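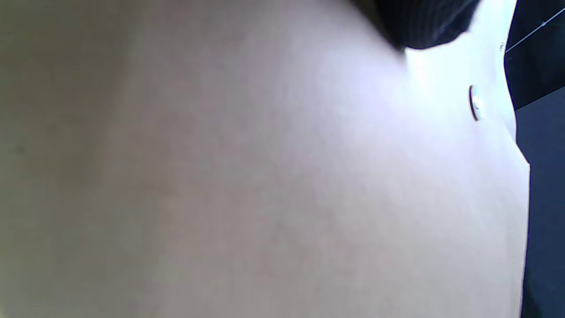
Nipon Wiriya asked after the last session why we keep the stretches of a demonstration where the view is almost all one pale surface, when a learner could surely do better without them. The question comes up every term, so these notes start with it.

Week 5: Collecting demonstrations with the hand-held gripper

The policy is trained on what the gripper camera records. When the policy runs on an arm, the camera will come just as close to things as it does in your hand. If every close-range stretch is cut from the training set, the learner has no examples for the part of the task where contact is made. Keep them, and trim only before the start and after the end of a demonstration.

At very close range there may be little to go on: a change in brightness, one edge against a darker background, a small fitting such as a button. Fine texture may be soft or out of focus. For this reason our baseline takes a short history of views along with the gripper width.

The Stadstead set has 1,654 demonstrations so far. We want 3,000 before training the second baseline in November.

Procedure for the lab

Record 3 demonstrations of each start position. Move at a steady pace. Do not stop to check the view.
Change the start position between sets, including the height.
Keep failed attempts and mark them as failed in the log. Do not delete them.
Write down the lighting setup at the start of each set.

Reading: the Prostberg report, section on view distance. The Nkosi notes are optional.

Logs are due at noon on the day before the next lab.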